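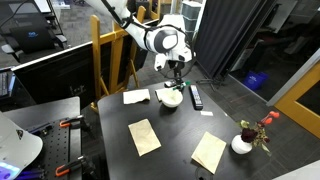 Against the Smart Thermostat Rebate

My power company wants to give me 27 dollars to stop deciding how warm my house is. The letter came in August, when Sadham is at its hottest and everyone has the air on. Sign up, get the credit, and the utility may nudge your setting "from time to time" on busy afternoons.

I read the terms. "From time to time" means up to 5 hours in a stretch. There is an override button, but use it too often and you lose the credit. How often is too often? The letter doesn't say, and the woman on the phone couldn't find it either.

Supporters point to Villedo, where a similar plan was called a big success last summer. Maybe it was. The report I found covers 177 homes, all of which volunteered, and most of which I would guess were empty at four in the afternoon. Put the same plan in a duplex with a newborn or a night-shift nurse and I'd like to see the numbers again.

Then there is the box on the wall. To join, you need a Hestix model that sells for 175 dollars. The credit comes once a year, so you can do the math on when it pays for itself. My old dial thermostat cost me nothing, came with the house, and has never asked for my email address.

I'm not against saving power. I close the blinds by ten and I run the dishwasher at night – my neighbors on Ahn Street do the same, and no one mails us a check for it. If the grid is short on hot days, the company could charge less at night and let people work out the rest. Other places have tried it. I suspect it would be a harder sell here, given who pays for the mailers.

The sign-up form is still on my fridge. It's due back at the end of the month.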